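开放日

从 Stodevthorpe 到 Nallport 坐车要两个小时。父亲一上车就把票折起来塞进左边胸口的袋子里，过一会儿又拿出来看，再塞回去。他的右手放在腿上，手指微微蜷着。医生说这只手还能恢复一些，要多用。他不爱用。吃饭用左手，开门用左手，连签字也改成左手，签出来的名字像小孩写的。

开放日的通知是我在图书馆的公告栏上看到的。Sezer 公司七月里开门一天，请附近的居民去看他们的家用机器人，机器人叫 Wunari，会开柜子，拉抽屉，把东西拿出来再放回去。通知最下面有一行小字，说行动不便的人和家属优先登记。我登记的时候没有跟他商量。晚上告诉他，他正用左手削土豆，土豆削得有棱有角。

“看那个干什么。”他说。

“就当出门走走。”

“开柜子。”他说，“开柜子还要看。”

他做了一辈子柜子。年轻的时候在作坊里做，后来作坊关了，就上门给人装，装别人工厂里做好的板子。Stodevthorpe 老街那一片，谁家的衣柜、橱柜、鞋柜，多半经过他的手。我小时候跟他去过几次，坐在人家的客厅地板上，帮他把螺丝按长短分开。他干活的时候不说话，装完了，把每一扇门开一遍，每一个抽屉拉一遍，拉到底，再用一根手指推回去。推得回去，他才收工具。

生病以后，家里的抽屉成了问题。他卧室里那个五斗柜是他结婚那年自己打的，老木头，没有滑轨，抽屉直接走在木条上。天一潮就涨，要两只手一起拉，左右用力得匀，不然就卡死。他现在只有一只手有力气，一拉就歪，歪了就卡。我说换一个吧，换个带滑轨的，轻轻一碰就开。他说不换。后来他干脆不关那些抽屉，几个抽屉都半开着，衣服袖子搭在外面。我每次去看他，先把抽屉推上，走了以后他再拉开。有一回我推得太用力，把最上面那个卡住了，他整整一个冬天没拿到里面的围巾，也没跟我说。

车窗外面先是田，后来是仓库。父亲问我那家公司原先是做什么的。我说不知道，大概就是做机器人的。他说 Nallport 那个地方以前是做锚链的，他去送过一批工具柜，那时候路还没修好，车开到半路，柜门自己颠开了，一路上哐哐地响。

“后来呢？”

“后来拿绳子捆上了。”

Sezer 的楼在港口后面，灰色的，比我想的矮。门口摆了一张桌子，一个穿蓝衬衫的小伙子在发胸牌。他问父亲怎么称呼，父亲报了姓，他写上去，弯腰帮父亲别在衣服上，别得有点歪。父亲低头看了看，用左手把它扶正。

来的人比我以为的少，二十来个，多半上了年纪。有一位老太太坐轮椅，推轮椅的女孩像是她孙女，一直在给她调脚踏板。还有一个男人带着一个小男孩，男孩手里抓着一个塑料恐龙，见到什么都拿恐龙去碰一下。我们被领进一间会议室，椅子摆成几排，前面挂着一块屏幕。带我们参观的是一位短头发的女工程师，说话不快，每说完一段就停下来看看大家。

她说今天分成两段，先看仿真，再看真机。仿真就是在电脑里练。机器人在电脑里开柜子，开很多很多遍，开坏了也没有关系，重来就是。练得差不多了，再到真的柜子上去试。

“为什么不直接在真的上练？”带孩子的男人问。

“真的柜子会坏，”她说，“机器人也会坏。修一次要好几天。电脑里坏了，按一下键就好。”

父亲坐在最边上，靠着过道。他把右手从口袋里拿出来，放在扶手上，又放回口袋。

屏幕亮了。上面是一个柜子，细高的，颜色很怪，门有紫的，有绿的，最底下一个抽屉是洋红色。前面伸过去两条机械臂。地面白花花的，像大理石。旁边的墙一块一块的，有的光滑，有的麻麻点点，凑在一起不像任何人家里的房间。

小男孩大声说：“好丑的柜子。”

大家笑了。女工程师也笑了。她说颜色和墙壁地面都是电脑随机换的，这一遍是紫的，下一遍可能是黄的，墙有时候像砖，有时候像草地。要是每次都让它看一样的木头柜子，它就只认得那一种木头柜子，换一家人就不会了。所以要换着花样来，让它知道颜色不要紧，要紧的是门在哪里，把手在哪里。

“那尺寸呢？”父亲说。

他声音不大，我没想到他会开口。女工程师朝我们这边看过来。

“尺寸也换。高的，矮的，宽的，窄的。”

“把手呢？”

“把手也换，有横的有竖的。位置也会变一点。”

父亲点点头。过了一会儿，他又说：“门缝太齐了。”

“您说什么？”

“门缝。”他用左手指了指屏幕，“装出来的门没有那么齐的。刚装上可以齐，过一年就不齐了。铰链会往下沉，先沉外面那个角。”

女工程师没有马上说话。她从桌上拿了一支笔，在手背上写了几个字。我看见父亲盯着她的手背。他从前也这么记尺寸，回家洗手洗掉了，第二天又要去人家家里重新量，母亲为这个说过他很多次。

屏幕上的机械臂动起来。一条手臂去够抽屉，夹爪张开，靠过去，没有夹住，滑开了。重来。又滑开了。重来的时候画面一跳，柜子换了颜色，手臂回到原来的地方，好像前面那次没有发生过。再往后，它夹住了把手，往后拉，抽屉就出来了。

老太太的孙女鼓了几下掌，看看没有别人鼓，就停了。

“拉得太顺。”父亲说。这次是对我说的，声音很低。

“顺还不好？”

“没有分量。里面是空的。”他说，“空抽屉谁都会拉。”

我让他大声点说，人家在问大家有没有问题。他摇头，把脸转到窗户那边去了。窗户外面是停车场，再过去能看见港口的吊车，一动不动。

中间休息，走廊里摆了茶和饼干。父亲用左手拿了一杯茶，站在墙边喝。他拿着杯子就不能拿饼干，我替他拿了一块，他说不要，我就自己吃了。推轮椅的女孩过来跟我说话，问我们是不是也登记了试用。我说什么试用。她说开放日之后公司要找一些家庭，把机器放到家里去，放一个月，不收钱。她奶奶一个人住，冰箱门都拉不开，吸得太紧。

“您父亲是手不方便？”她问。

“右手。”

“我奶奶是腰。”她说，“她从前在鱼市上干活，一箱鱼一个人就搬上车。现在连一盒牛奶都要等我下班。”

老太太在旁边听着，说：“我等得起。”

女孩没接她的话，蹲下去又调了调脚踏板。

我回头看父亲，他已经不在墙边了。茶杯放在窗台上，还剩一半。我沿着走廊找过去，走廊尽头有一扇门开着，里面是一间很大的屋子，地上贴着一道一道的胶带，胶带围起来的地方放着各种柜子，都是真的，有新的，也有旧的。父亲站在一个旧橱柜前面，蹲不下去，就弯着腰，用左手一扇一扇地开门。

穿蓝衬衫的小伙子跟在他后面，有点着急，又不好意思拦他。

“这边还没开放，”他对我说，“一会儿大家一起过来。”

“爸。”我说。

父亲没理我。他开到最下面那个抽屉，拉了一下，没拉动。他换了个站法，身子往左挪了半步，左手托住抽屉面板的底边，往上提了一提，再往外带。抽屉出来了，发出一声很涩的响。

“这个是哪里来的？”他问小伙子。

“从旧货店收的。我们收了一批，练真机用。”

“这个抽屉你们的机器拉得开吗？”

小伙子想了想，说：“这个一般不用。它老是卡，影响成功率。”

“家里的都是这样的。”父亲说。

他把抽屉往回推，推到一半歪了，卡住了。他用左手拍了拍右边的角，没有用。我走过去想帮他，他说不要动。他把右手从口袋里拿出来，放在面板的右边。那只手平时连杯子也不肯碰。手指伸不直，他就用手掌根顶着，左手顶着另一边，慢慢往里送。送到底的时候他喘了口气，把右手收回去了。

小伙子说：“您是做这一行的？”

“装柜子的。”父亲说。

小伙子说他外公也有这么一个橱柜，抽屉上抹蜡烛。父亲说蜡烛行，肥皂也行，肥皂要干的，湿的抹上去更糟。小伙子问抹在哪里，是抹抽屉底下还是抹里面的木条。父亲说都抹，先看哪里磨得发亮，发亮的地方就是紧的地方，从那里抹起。说着他又要弯腰去指，小伙子赶紧把抽屉整个抽了出来，翻过来放在地上给他看。两个人对着那个抽屉底说了好一会儿，我在旁边站着，看墙上贴的消防路线图。

后来大家都过来了。真机停在屋子的另一头，有人在旁边守着，手里拿着一个带红按钮的盒子。女工程师请我们站在黄色胶带外面。给它准备的是一个新柜子，白的，抽屉上一根长把手。

机器慢慢开过去，停在柜子前面，手臂抬起来。它动得比电脑里慢得多，每挪一点都像要想一想。屋子里很安静，只听得见它关节里面轻微的嗡嗡声。小男孩把恐龙举起来，举得跟手臂一样高。

它夹住了把手，往后拉，抽屉出来了。它伸手进去，夹出一条毛巾，放在旁边的台子上。毛巾有一个角垂了下来。大家鼓掌。这回是都鼓了，老太太也鼓，父亲没法鼓，他用左手在腿上拍了几下。

然后它去关抽屉。推到还差一点的地方停住了，手臂收了回来。抽屉留着一条缝。

女工程师说，这个就算关上了，它们定的标准是差一指以内算关上。

“那不算关上。”父亲说。

这回他说得很响，前面几个人都回过头来。我脸上有点热。女工程师走到胶带边上，问他：“您觉得怎么样才算？”

“推到底，听见响。”

“要是没有响呢？有的抽屉没有响。”

“那就再推一下。”父亲说，“用一根手指。推不动了，就是到底了。”

她又在手背上写。手背上已经没有多少地方了，她写到手腕那里去了。

她问大家还想不想看点别的。孩子的父亲说想看它开冰箱，她说冰箱还不行。女孩在后面轻轻地“哦”了一声。老太太说想看它倒茶，她也说还不行，倒水的东西先不碰。父亲说：“那个旧的，能不能试试？”

她看看小伙子。小伙子说那个平时不练的。她想了想，说可以试，但是多半不成，大家不要见怪。

他们把旧橱柜推过来，垫平，费了些工夫。父亲隔着胶带看他们垫，说左边还低，他们又加了一片纸板。他说够了。

机器开过去。夹爪靠近那个旧把手，是个圆的木头疙瘩，给手摸得发黑。它夹了一次，滑脱了。又夹，夹住了，往后拉，抽屉动了一点，歪了，不动了。关节里的嗡嗡声变大了一些。拿盒子的人把手指放在红按钮上。机器停在那里，不拉了，也不松开。

我看着父亲。他身子向前倾着，左手在身前抬起来，往上提了提，好像抽屉就在他手里。他的右手也出来了，在另一边，手掌根朝外。

“往上。”他说，“先往上一点。”

机器自然听不见，或者听见了也不懂。它松开夹爪，退回去，停了一会儿，手臂又回到开始的姿势。女工程师说，它判断这一次失败了，会再来一遍。它又来了一遍，跟刚才一样，拉出来一点，歪了，卡住。再来一遍，还是一样。小男孩说它好笨。他父亲叫他不要说话。

“它不笨，”父亲说，“它没碰过这样的。”

后来他们让机器停了。女工程师跟大家说谢谢，说门口有登记表，愿意试用的可以填，不愿意的也没关系，可以领一个布袋子。人慢慢往外走。有人走过去摸了摸机器的外壳，问它晚上要不要关掉，小伙子说要的，要充电。她从胶带那边绕过来，问父亲赶不赶时间，能不能再开一次那个抽屉，他们想录下来。

“录我？”父亲说。

“录您的手。”

父亲看看我。我说车是四点的，还早。

他们在橱柜边上架了灯，给他手腕上绑了两条带小球的带子，一边一条。绑右手的时候，小伙子托着他的手，很小心，问他疼不疼。他说不疼，没什么感觉。绑好了，他站到橱柜前面，先把抽屉推进去，推歪了，拍一拍，正过来，推到底。然后往外拉。

第一遍他只用左手，跟刚才一样，先往上提再往外带。女工程师问他平时，生病以前，是怎么开的。他说两只手。她说那能不能用两只手开一遍，开不好没有关系。

父亲站了一会儿。灯照在他脸上，他眯着眼睛。我想说算了吧，又没说。他把右手放上去，手指勾不住那个疙瘩，就贴着面板的边。左手使劲，右手跟着。抽屉先歪了，他停下来，往右边送了一点，又拉。出来了。慢得很，比机器还慢。

“再来一遍行吗？”她问。

他又来一遍。后来一遍一遍地来，我没有数。我坐在旁边一张塑料椅子上，布袋子放在膝盖上，袋子里有一支笔和一本小册子，册子里印着机器和一家人坐在沙发边上，那家人都笑着，家里一个抽屉也看不见。

录完了，小伙子给他解带子。父亲的额头上有汗。女工程师谢了他，问他，电脑里的柜子要怎么做才像真的。她把手背伸过来给他看，上面记着门缝，铰链，外面那个角，推到底，一根手指。

父亲看了一遍，说：“抽屉里放点东西。”

“放什么？”

“放重的。放在一边，别放中间。”他说，“人都是往一边塞的。还有，塞得太满，后面会有东西掉下去，掉到抽屉后头，就关不严了。你推不到底，不知道为什么，要整个抽出来才看得见。常常是一只袜子。”

她笑了，写不下了，掏出手机来记。她念了一遍给他听，问是不是这样。他说就是这样。她又问掉下去的东西怎么拿，他说先把抽屉抽出来，手伸到最里面去摸，摸到什么是什么。有一回他在人家柜子后头摸出来一个信封，里面是钱，那家的老太太坐在床边哭了半天。

“那您怎么办？”小伙子问。

“我把抽屉装回去了。”父亲说。

出来的时候，登记的桌子还没有收。表格只剩下几张，压在一只订书机底下。我问他填不填。他没有说填，也没有说不填。他站在桌子边上，看别人填好的那一摞，最上面一张是老太太的，字很大，“您最希望它帮您做什么”那一栏写着：牛奶。

“放在家里一个月，”我说，“不要钱。不喜欢就还给他们。”

“放哪里？”

“客厅。沙发往窗户那边挪一挪。”

“它从门口进得来吗？”

我说我不知道。他就去问小伙子机器多宽，小伙子告诉他了，他闭着眼睛想了想，说卧室那扇门进不去，门框要拆一边的线条。拆线条不难，他说，难的是拆下来不要劈了，那条线跟五斗柜是一块料上下来的。

我们没有填。我把空表折了一张，放进布袋子里。

去车站的路上要经过港口。风很大，有股机油味。父亲走得慢，我也走得慢。他的胸牌忘了还，还别在衣服上，给风吹得翻过去，又翻过来。他说从前那批工具柜就是送到这边的，现在认不出是哪一间了。我们在一排铁门前面站了一会儿，他看了看门上的合页，说合页换过。

车上他睡着了一段。醒来的时候天还亮着，他问我到哪里了，我说刚过仓库。他把票拿出来看，又塞回去。

“那个紫的，”他说，“右边那个绿门，把手装在左边。”

“嗯。”

“那就是往右开。右边要是靠墙，开不到底。”

“电脑里的，”我说，“靠不靠墙都行吧。”

“家里不行。”

过了一会儿他又说，她写在手上，回去一洗就没了。我说她后来不是拿手机记了吗。他说前面那些没有，前面那些都在手上。我说那要不要给她打个电话。他说不用，她要是洗掉了，会想起来问的。

到家以后我给他煮了面。他坐在卧室里，没有开灯。我端面进去的时候，五斗柜的抽屉还是半开着，袖子搭在外面。只有最上面那个关着，还是我去年冬天卡住的那个。

他说：“厨房里有没有肥皂？”

“有一块新的。”

“要干的。”

我去拿了来，拆了纸。他已经站到柜子前面了，左手提着上面那个抽屉的底边，右手贴在另一边。他叫我站到旁边去，别挡光。我把灯打开了。

抽屉动了一下，歪了。他停下来，往右边送了一点。

“面要坨了。”我说。

“你先吃。”他说。
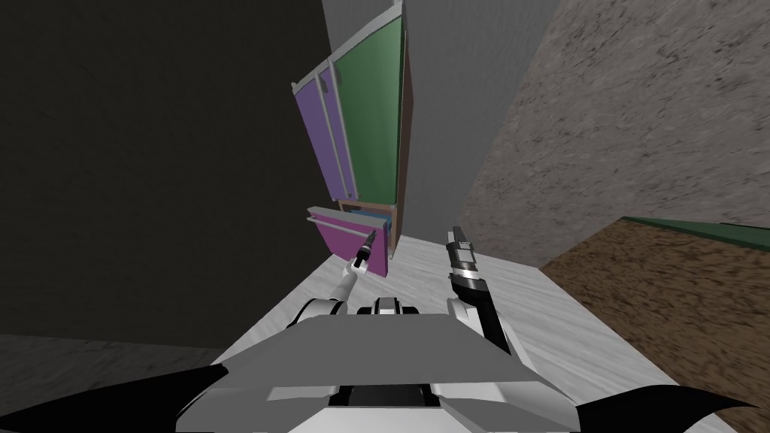
仿真画面：两条机械臂前方的彩色柜子，左侧夹爪靠近底部的洋红色抽屉。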